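How Is a Kitchen Counter Made?
A guide for young readers from the Mulby Museum of Home and Building
By the Museum Education Office
Updated in March
Shares: 76 | Comments: 4

Every day, people put things on kitchen counters. They set down grocery bags, roll out dough, spill juice and wipe it up again. A counter has to put up with all of this for many years. The part of the counter that you touch is called the countertop or the work surface.

This guide explains what countertops are made of, how they are cut and fitted, and why different families choose different kinds. Words that may be new to you are explained as they come up.

What does a countertop have to do?

A good work surface must be flat, so that a bowl of soup does not slide or tip. It must be strong, so that it does not bend when something heavy is placed on it. It must be easy to clean, because food is prepared on it. It also has to stand up to water. Kitchens are wet places, and water can find its way into very small gaps.

There is one more thing to think about, and that is heat. A pot that has just come off the stove is much hotter than boiling water in some spots. Some materials can take that heat for a short time. Others will scorch, melt or crack. Most makers ask people to put a mat or a rack under a hot pot, whatever the counter is made of.

Wood

Wood is one of the oldest materials for a work surface. A single wide board is hard to find, and it may bend as it dries out. For this reason, many wooden counters are made from narrow strips glued together side by side. The strips hold each other straight. A counter made this way is sometimes called butcher block.

Look closely at a piece of wood and you will see lines running along it. These lines are the grain. They show the direction in which the tree grew. You may also find round or swirling marks called knots. A knot is the place where a branch once joined the trunk. 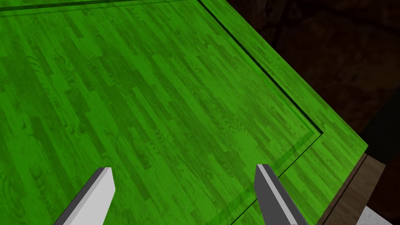
Wood swells a little when the air is damp and shrinks a little when the air is dry. A fitter who understands this will leave a small gap at the wall so that the wood has room to move. Wooden counters also need to be rubbed with oil from time to time. The oil soaks in and helps keep water out.

If a wooden counter is scratched, the owner can often sand it smooth again. Sanding takes away a very thin layer from the top. This can be done many times before the counter becomes too thin to use.

Stone

Stone is dug or cut from the ground in a place called a quarry. Granite, marble, slate and soapstone are all used in kitchens. Large saws cut the stone into flat sheets known as slabs. Because stone is so heavy, a slab is lifted by a crane or carried by several people using special clamps.

No two slabs of natural stone are the same. Each one has its own spots, stripes or cloudy patches. These were made deep underground over a very long time, by heat and by the weight of the rock above.

Some kinds of stone have tiny holes in them that are too small to see. We say that this stone is porous. If grape juice is left on porous stone, the color can sink in and leave a stain. To stop this from happening, workers brush on a liquid called a sealer. It fills the tiny holes and then dries.

Marble has another weakness. Lemon juice and vinegar are acids, and acids can eat into the shiny surface of marble and leave a dull mark. You can try a safe test at home with a piece of chalk, which is made of much the same thing as marble. Ask an adult to help you. Put the chalk in a saucer, add a spoonful of vinegar and watch for bubbles. Some chalk sold today is made from a different mineral and will not bubble, so you may have to try more than one kind.

Laminate

Laminate is made from many sheets of paper. The sheets are soaked in resin, a sticky liquid that turns hard, and then pressed together in a hot machine. The result is thin, stiff and tough. It is glued on top of a thicker board, because it would not be strong enough to serve as a counter alone.

One of the top sheets has a picture or a pattern printed on it. It may be a plain color, or it may be made to look like stone, brick or wood. A designer can choose any color at all, including colors that no tree or rock has ever had. 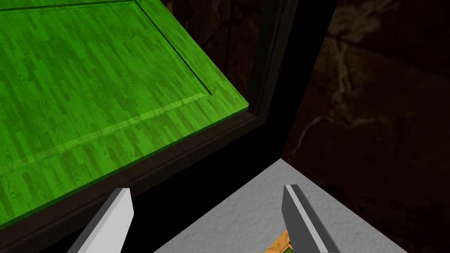
A clear layer goes over the printed sheet to protect it. Laminate usually costs less than stone, and it is light enough for two people to carry in fairly long pieces. It does not need oil or sealer. It can be damaged by a knife or a very hot pan, however, and a deep scratch cannot be sanded away. Sanding would take off the pattern as well.

Solid surface

Solid surface is the name for a material made by mixing finely ground minerals with a kind of plastic. The mixture is poured, shaped and left to harden. Unlike laminate, it is the same color all the way through. If it gets a small scratch, the scratch can be rubbed out with a fine pad.

Two pieces of solid surface can be joined with a glue of the same color. When the glue has set, the joint is sanded until it is very hard to see. A sink can be made from the same material and joined in the same way – this leaves no rim where crumbs can collect.

From the workshop to the kitchen

In our Talley Gallery, visitors can follow one countertop from the first drawing to the last wipe of the cloth. It was made for us by the Shimada Workshop, and the steps below are the ones its workers followed.

The first step is measuring. The fitter measures the length of the wall and the distance from the wall to the front of the cabinets. Walls often look straight when they are not, so the fitter measures in several places. Many workers also make a template. A template is a pattern, cut from thin board or drawn on a computer, that shows the exact shape of the finished piece.

The next step is cutting. The material is laid on a firm table and cut with a saw that suits it. A saw for stone has tiny diamonds on its blade and is sprayed with water to keep down the heat and dust. Breathing in stone dust is very harmful, and the workers wear masks as well.

Then the holes are cut for the sink and the faucet. This is careful work. The narrow strips of material in front of and behind a sink are the weakest parts of the whole counter, and they can snap if the piece is carried flat. For this reason, slabs are carried standing on edge, like a book on a shelf.

The edges come next. A sharp edge can hurt someone and can also chip. Workers may round it, or they may cut it at a slant, which is called a bevel.

Last of all comes fitting. The cabinets are checked with a level, a tool with a small bubble inside that shows whether something is flat. The countertop is lowered into place and fixed. A line of flexible filler is pressed into the gap along the wall so that water cannot run down behind it.

The countertop in our gallery is 76 inches long. It was sanded with finer and finer paper, ending with a grade marked 800. The higher the number, the smaller the grains of grit on the paper, and the smoother the finish.

How high should a counter be?

Many kitchen counters in the United States are 36 inches from the floor. This suits a good number of adults, but it does not suit everyone. A person who uses a wheelchair may need a lower counter with open space underneath for the knees. A very tall person may want a higher one. At the museum, the Mara Kitchen has a counter that moves up and down when a handle is turned – young visitors are welcome to turn the handle with an adult beside them.

Words to remember

Bevel: an edge cut at a slant.
Grain: the lines that run through a piece of wood.
Porous: having tiny holes that let liquid in.
Quarry: a place where stone is taken from the ground.
Sealer: a liquid that closes up tiny holes.
Template: a pattern that shows the shape to be cut.

Something to try

Find three different work surfaces at home or at school. Touch each one with the back of your hand. Which one feels coldest? All three have been in the same room, so they should be at nearly the same temperature. Stone feels colder because it carries the heat away from your skin more quickly than wood does. Write down what you notice and bring your notes to the museum desk to receive a Young Builder sticker.

Comments (4)

room12reader
We did the chalk test in class. The first box didn't bubble at all but the sidewalk chalk from my teacher's old box did!!

gradthree_mom
My son has now put the back of his hand on every counter in the house and at his grandmother's. Is the Mara Kitchen open during spring break?

Mulby Museum Education Office
Thank you for your question. The Mara Kitchen is open during spring break until 4 p.m.

kb626
Could you please do one about sinks next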